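遠くの山はなぜ青い? 風景画のひみつ

山のある町に住んでいる人は、晴れた日に外へ出て、山をながめてみてください。近くの山は緑色に見えます。木の形もわかります。その向こうの山は、少し青っぽく見えます。もっと遠くの山は、水色や灰色に近くなって、空との境目がぼんやりしています。

遠くの山にも、近くの山と同じように緑の木が生えています。それなのに色がちがって見えます。むかしから、風景をかく画家たちはこのことに気がついて、絵の中で使ってきました。このページでは、風景画の中で「遠い」と「近い」をどうやってかき分けるのかを説明します。

空気には色がつく?

コップ一ぱいぶんの空気を見ても、色は見えません。部屋の中の空気も、すきとおっています。でも、何キロメートルもの厚さになると話がかわります。

太陽の光には、赤や黄色、緑、青など、いろいろな色の光がまざっています。この光が空気の中を通るとき、空気のとても小さなつぶに当たって、あちこちに散らばります。これを「散乱(さんらん)」といいます。青い光は、赤い光よりも散らばりやすい性質があります。昼の空が青く見えるのも、散らばった青い光が目に届くからです。

遠くの山を見るとき、自分と山のあいだには、たくさんの空気があります。その空気の中で散らばった青っぽい光が、山からくる光の上に重なります。山が遠いほど、重なる光もふえます。だから遠くの山は青く、うすく見えるのです。

空気の中に水のつぶやちりが多い日は、山は青いというより白っぽく見えます。雨が上がったあとの空気がすんだ日は、遠くの山までくっきり見えることがあります。同じ山でも、日によって遠く見えたり近く見えたりするのはこのためです。

「空気遠近法」という名前

遠くのものほど、うすく、青っぽく、ぼんやりとかく方法を「空気遠近法(くうきえんきんほう)」といいます。遠近法は、平らな紙の上に遠い・近いを表す方法のことです。

空気遠近法でかわるのは、おもに次のところです。

色 近くは、緑や茶色など、ものの色がはっきりしています。遠くは、青や灰色に近づきます。

明るさの差 近くでは、日の当たるところと、かげのところの差が大きくなります。遠くでは差が小さくなり、全体が同じような明るさになります。

りんかく 近くのものは、はしがはっきりしています。遠くのものは、はしがぼんやりします。

細かさ 近くの木は、葉や枝までかきます。遠くの森は、ひとつのかたまりとしてかきます。

水墨画(すいぼくが)は、すみの黒だけでかく絵です。青い色は使いません。それでも、近くの岩はこいすみで、遠くの山はうすいすみでかくと、ちゃんと遠くに見えます。山と山のあいだを何もかかずに白く残して、きりを表すこともあります。

ペチラット谷の大きな絵

オラヌット・テプスリヤ(Oranuch Thepsuriya)さんは、山の風景をかく画家です。ペチラット(Petchrat)という谷に通って、同じ場所から同じ山を何まいもかいています。山の名前はスキステン(Skisten)といい、高さは1,173メートルです。テプスリヤさんがいつも絵をかく場所は、谷の入り口の、高さ704メートルのところにあります。

この谷をかいた絵のうち、いちばん大きいものは、横の長さが181センチメートルあります。ゲマウ(Gemau)美術館の、入って左の部屋にかざられています。

絵のいちばん手前には、かれた草がかいてあります。茶色と黄色の絵の具が、もり上がるほど厚くぬってあります。草の向こうに石がきがあり、そこから道が谷のおくへのびています。谷の両がわには低い山が重なっていて、おくへ行くほど緑が灰色になり、灰色が青になります。いちばんおくのスキステンは、空とほとんど同じ色です。近づいて見ると、山のはしの線がどこにあるのか、わからなくなります。

テプスリヤさんは、空からかきはじめます。次に遠くの山をかき、だんだん手前に進みます。空をかいた絵の具が残っているうちに山の色を作るので、遠くの山には空の色がまざります。手前の草は最後です。

「子どものころは、山はぜんぶ緑でぬっていました。先生に、窓の外を見てからぬりなさいと言われて、見たら青かったんです」と、テプスリヤさんは話しています。

人がつくったものをかくか、かかないか

風景の中には、山や川のほかに、人がつくったものもあります。道、橋、電線、畑、家、鉄塔などです。風景画をかく人は、それをかくかどうかを決めなければなりません。

電線をかかない人もいます。山の形をじゃますると考えるからです。反対に、電線や鉄塔をていねいにかく人もいます。今の山のようすをそのまま残したいと考えるからです。どちらがまちがいということはありません。ただ、絵を見るときには、本当の景色から何かがはぶかれているかもしれない、と思って見るとよいでしょう。

テプスリヤさんは、ペチラット谷の石がきと道をいつもかきます。石がきは、むかし谷で羊をかっていた人たちがつんだものです。谷の下にあるベボマール(Bevomar)の町の屋根は、かいた絵とかかなかった絵があります。冬の絵には、屋根がよくかかれています。雪がつもると、屋根の形がめだつのだそうです。

人がつくったものには、もうひとつ役目があります。大きさをくらべるものさしになるのです。山だけの絵では、その山が高いのか低いのか、なかなかわかりません。ふもとに小さな家を一けんかくと、山の大きさがすぐにわかります。家を大きくかけば山は低く見え、家を小さくかけば山は高く見えます。

遠近を表すほかの方法

空気遠近法のほかにも、遠い・近いを表す方法があります。

ひとつは、大きさをかえることです。同じ高さの電柱が道にそってならんでいるとき、遠くの電柱ほど小さくかきます。電柱と電柱のあいだも、遠くなるほどせまくかきます。

もうひとつは、重ねることです。手前の山が、おくの山の一部をかくすようにかきます。かくされているほうが遠い、と見る人にはわかります。小さい子がかく絵では、木も家も人も横一列にならんでいることがよくあります。これを少し重ねるだけで、絵におくゆきが出ます。

線を集める方法もあります。まっすぐな道の両はしの線は、本当はずっと同じはばですが、遠くへ行くほど近づいて見えます。線路も同じです。線をのばしていくと、地平線の上の一点に集まります。この点を「消失点(しょうしつてん)」といいます。

紙の中の高さをかえる方法もあります。地面にあるものは、遠いほど紙の上のほう、地平線に近いところにかきます。空の雲は反対です。頭の上の雲は紙の上のほうに、遠くの雲は地平線の近くにかきます。

ひとつの絵に、これらの方法をいくつもいっしょに使うことができます。

やってみよう 3まいの山

絵の具で、遠くの山をかいてみましょう。

用意するもの
画用紙
水さい絵の具(青、緑、黄色、茶色、白)
筆(太いものと細いもの)
水入れ
パレット
ぞうきん

かき方
1 画用紙を横長に置きます。上の半分に、水をたっぷりまぜたうすい青をぬります。下へいくほど水をふやして、色をうすくします。
2 かわくまで待ちます。かわかないうちに次をぬると、色がにじみます。
3 空の色に、青をほんの少したします。その色で、いちばん遠い山をかきます。山のてっぺんは、紙のまん中より少し上にします。
4 またかわかします。今の色に緑を少しまぜて、二番目の山をかきます。遠い山の下のほうをかくすように重ねます。
5 よくかわいたら、緑に茶色をまぜて、こい色を作ります。いちばん手前の山をかきます。細い筆で、山のはしに木の形をつけます。
6 紙の下に、黄色や茶色で草をかきます。草は一本ずつ、下から上へ筆を動かします。

できたら、かべに立てかけて、部屋の反対がわから見てみましょう。山が三つともくっついて見えるときは、手前の山の色をもう少しこくします。

色がにごってしまったら、水入れの水をかえてください。茶色をたくさん入れすぎたときは、新しく作り直したほうが早いです。

夕方の山の絵をかきたい人は、空をうすいオレンジ色にしてもかまいません。そのときは、遠い山にもオレンジ色を少しまぜます。夕方は、遠くの山がむらさき色に見えることもあります。

家の中では?

部屋の中のものをかくときは、空気遠近法はあまり使いません。テーブルの手前とおくでは、あいだの空気がとても少ないからです。かわりに、重なり方や大きさ、光とかげを使って、おくゆきを表します。丸いものの口は、真上から見ると円に近く、ななめから見ると、つぶれた形になります。
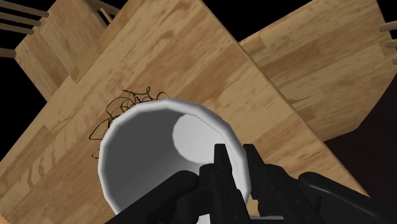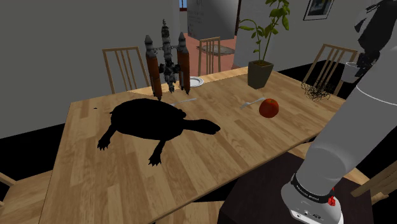 コンピューターでえがいた木のテーブルの絵。1まい目には白いコップ、2まい目には黒いカメの模型がある。

ことばのメモ

遠近法 平らな紙の上に、遠い・近いを表す方法。
空気遠近法 遠くのものを、うすく、青っぽく、ぼんやりとかく方法。
散乱 光が小さなつぶに当たって、いろいろな方向に散らばること。
消失点 遠くへのびる線が集まって見える点。
水墨画 すみの、こい・うすいを使ってかく絵。

もっと調べたい人へ

図書館では、「美術」のたなに風景画の本があります。空の色や光については「理科」や「天気」のたなをさがしてください。学校の屋上や高い建物から遠くが見える人は、朝と夕方の2回、同じ山や同じビルの色を色えんぴつで紙にぬって、日にちと天気を横に書いておくと、自由研究に使えます。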